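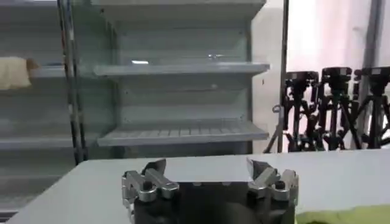

Posted 15 Oct 2025 by the Fundach Community Kitchen desk

Pressure canner and preserving checklist, with comments

Go through this before the first batch of the season. Comments are from the September run of tomatoes and relish.

1. Lid gasket. Pliable, no cracks, seated all the way round.
Comment: The Avex canner passed. The older Dervishi had a flat spot near the handle and is tagged out until the new gasket comes.

2. Vent pipe. Hold the lid up to the light and look through it.
Comment: Clear on both. Run a pipe cleaner through anyway.

3. Dial gauge. Tested this year, sticker on the lid.
Comment: Avex reads true. Dervishi sticker is missing, so retest it when the gasket goes in.

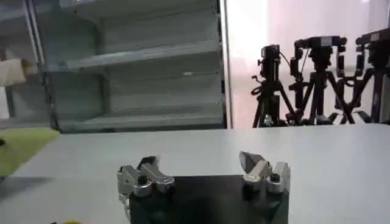 The weighted gauge is kept in the drawer with the jar lifter. Put it back there after washing, as it has gone down the sink strainer before.

4. Jars. Run a finger around every rim. Any nick and the jar goes to dry storage.
Comment: 117 checked, 4 pulled. All four were Zeslow half-litres from the same box.

5. Lids. New flat lids every time. Rings can be reused if they aren't rusty.
Comment: More than 20 rings thrown out. Buy another box.
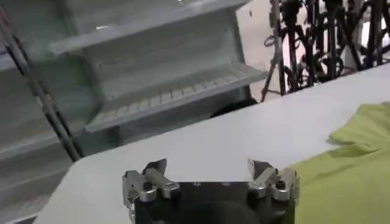

6. Stove and counter. Burner level, tea towels laid out for hot jars, kettle filled for topping up.
Comment: Back left burner still runs low. Use the front ones for canning.

7. Labels. Contents and date on every lid before it goes to the pantry.
Comment: Relish was labelled. Tomatoes were not, and had to be done later.

Next check is due before the applesauce.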